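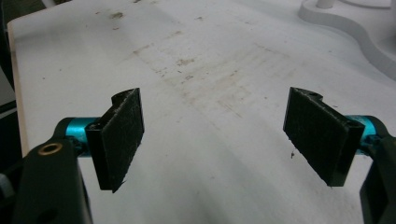
4.2 Empty-handed time

Most of a manipulation demonstration, it must be admitted, is not manipulation. A person holding a pair of grippers spends a good deal of each take going towards something, going away from something, or hanging in the air while deciding which of those to do. We call these spans empty-handed time: any run of samples in which the fingers are open and neither pad is in contact. The usual practice is to cut them out. We had done so ourselves, with some pride, in the first version of Flultargate.

For the wiping task the operator sits at the table with one gripper in each hand, picks up the green block from the white board, passes it over the brown marks and puts it down again. The bowl and its stand stay where they are and serve mainly as something to avoid. We collected 100 demonstrations from two operators (JB and TS), whose styles differ more than we would have liked. One reaches for the block directly. The other approaches it as one might a sleeping dog.

Figure 4. The wiping set-up. Overview with both grippers over the board, and two views from the gripper cameras with the fingers open. Both gripper views show samples that the trimming rule would discard.
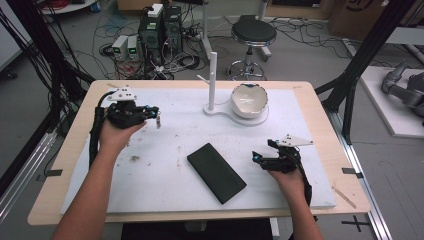

We trained the same policy on three versions of the data. The first was left whole. The second had all empty-handed time removed. The third kept only the last 10 samples before each contact, on the theory that hesitation is most instructive just before it ends. Nothing else was changed between versions, including the random seeds and a spelling mistake in the configuration file that we were by then afraid to touch.

The fully trimmed policy trained fastest and did worst. It had learnt in detail what to do with a block already between its fingers, and very little about how a block might come to be there. In its typical failure the gripper closed early, on air, and then wiped the board with great conviction and no block. The policy trained on whole demonstrations reached the block reliably but also reproduced the dithering, at times stopping above the board until the trial timed out. The third version, with its short lead-in, did best on both counts, and we use it in the remainder of the paper.

We then varied the length of the lead-in. Cutting it from 10 samples to 5 made little difference when the block lay near its usual place and a clear one when it had been turned. At 4 the early closing came back. We take this to mean that the approach carries the information about how the block is lying, and that the gripper camera needs a few samples of it with the fingers still apart.

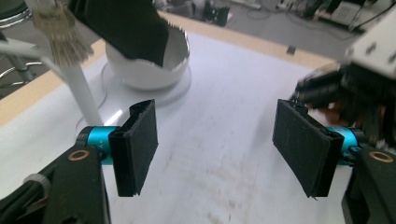 A second effect was less welcome. With the fingers open, the gripper camera sees a wide strip of table between the pads, and the marks on the surface are in plain view. The policy is free to use them as landmarks, and to some extent it did. When we swapped the board for a clean one, the whole-demonstration policy drifted in its approach, while the lead-in version was only slightly affected. A wiping policy that depends on dirt to find its way has an obvious difficulty if it is ever any good at its job. Random patches laid over the table region during training (Section 3.4) removed most of the drift, at a small cost in training time.

Contact was labelled from finger width and motor current together. Width alone mistakes a half-closed hand for a full one, and current alone is fooled by a stiff joint. Disputed spans were settled by a third author (KC), who was not one of the operators and had no reputation to protect.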